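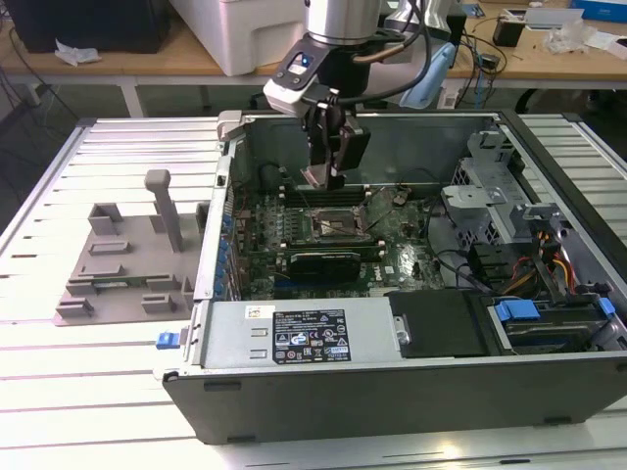
Tower on its side on the slatted table, side panel off, no cooler on the board.

Tue 31 December

Last entry of the year and I'm spending it on the old Flidden tower, which is fine by me (it's quiet, and I had the good screwdriver all to myself!). This is the one that came over from Bulgate in February and has been sitting under the bench ever since with a sticky note on it.

I left the cooler off because I want to get at the socket. Before anybody takes one of these apart, have a look at where the power wires go, the red, yellow and black bunch by the drive cage. I always think I'll remember and I never do. The hard drive stays put for now. I don't need the bay and those blue connectors are a pain to get back on when your fingers are cold.

The supply stays in too. I copied 1534 off my old inventory sheet for this machine, so if your sheet says something else, tell me which one of us is wrong. 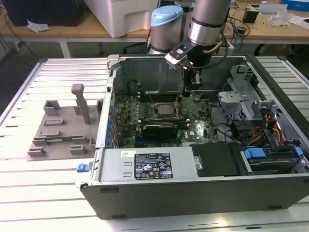 Page last changed: Tue, 18:42

CPU in its socket with the black retention frame around it, memory slots just above, graphics card below. It's a cramped spot to work in, and I'd still take the card out first if I were doing this by hand — that's a personal thing, I've scraped knuckles on too many brackets.

The gray printed fixture lives to the left of the tower. Please leave it there! The Vasilakis print is the one I like best so far, the raised walls are a good height and I can find the pocket without squinting. I'd like a version with a label on it for which way the chip goes. I'll ask for 3 more in the new year, and maybe some 16 of the little trays if there's filament left on the Clurkov spool.

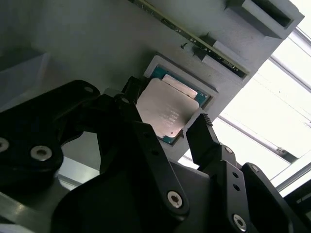
Processor in the square recess of the printed plate, metal side up.

The etching on the lid is too faint to read in this light, so the part number will have to wait for a lamp. I'll add it to the sheet later.

To do: thermal paste (the tube in the drawer is nearly flat), a tub for case screws, new sticky note.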